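**Slide 4: the garage build (3 min)**

- Say hi, mention Dencombe workshop, thank them for the bench space!
- Started with one arm. Two was my idea, and I still owe the shop a vise.
- Every grip gets tried in the simulator first (cheaper than fingers). Run 2154 is the one on screen, kitchen counter setup, right hand has hold of the sweet potato. 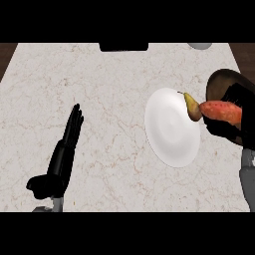
- Then the wiring story. I had the left wrist cable swapped for all of June and blamed my code the whole time, so go slow here, people like this bit.
- Ask who's built a hand before. If lots of them, skip to the tendon slide.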